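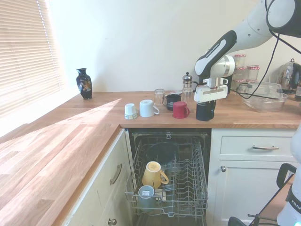 Mugs, glasses and the French press at the back of the counter, morning sun coming through the blinds.

**1/** Good morning, kitchen people! I promised a few of you I'd write up the Great Mug Sort, and I have coffee and a free hour, so settle in. It's a small subject and I have a lot to say about it.

**2/** Some background. When we moved to the Rendstead apartment in December I had 22 mugs in one cabinet (yes, I counted, that was the whole point of the exercise). They were stacked two deep, and getting to the back row meant unloading the front row onto the stove.

**3/** So I took every last one out and lined them up on the floor, and I let myself be sentimental for one evening. After that, if I couldn't remember drinking out of it since the move, it went in the box. 18 went in the box. I only went back for one of them, and then I put it back in. Proud of me, please.

**4/** The red mug was never in danger. It has a good big handle and it holds exactly as much tea as I want, and I would run back into the house for it. The navy one with the white pattern stayed too, and so did the plain black one, which is my afternoon coffee mug and has been for years.

**5/** The little white cup with the thin blue band is too small for anything sensible. I use it for the last inch of coffee in the press, the bit that's too good to pour out and too little for a real mug. I know, I know.

**6/** Several people asked about the jars with the red-and-white gingham lids. They're jam jars, from the blackcurrant jam we get at Faltari, the little grocery by the bus station. The jam goes fast in this house and I can't throw a jar like that away, so now they hold lentils, rice, and whatever else comes home in a bag that won't close.

**7/** The navy vase on the windowsill end came from the Sadeghi shop two streets over. I went in for a lampshade. I love the gold and orange on it so much that I haven't put a single flower in it, and I may never.

**8/** Oh, and the counter! It's oak butcher block, and I oil it with the Jistel board oil, thin coats, wiped off after twenty minutes or so. Do the stretch by the window first, it gets the most sun and mine always looks thirsty there.

**9/** Next up is the spice drawer, which I've been avoiding. If you have a way of storing cinnamon sticks that doesn't involve a rubber band, please tell me in the replies, I'm reading all of them with my second cup.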